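Airing a Bed Mat Between Guests

Residents of the Zanlow guest rooms are asked to follow these steps at each change of occupancy.

Remove all pillows and sheets. Open the window and leave the bed uncovered for 10 minutes. Brush the mat along its length with a soft brush, then wipe it with a cloth wrung out in plain water – soap must not be used. Turn the mat over and repeat. Report any broken cord to Xiomara Hutchins before the room is assigned again.
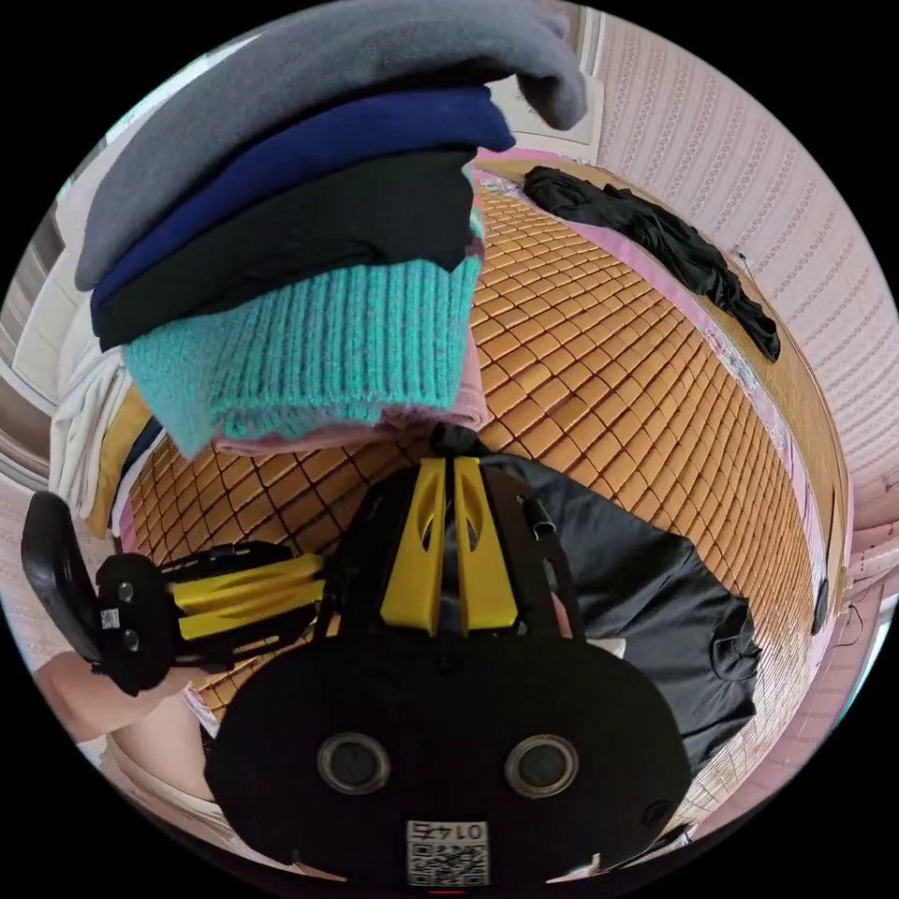
May a damp mat be covered with a sheet?
Wait until both sides are fully dry. In July, drying times may be longer, and the room should be held back until evening.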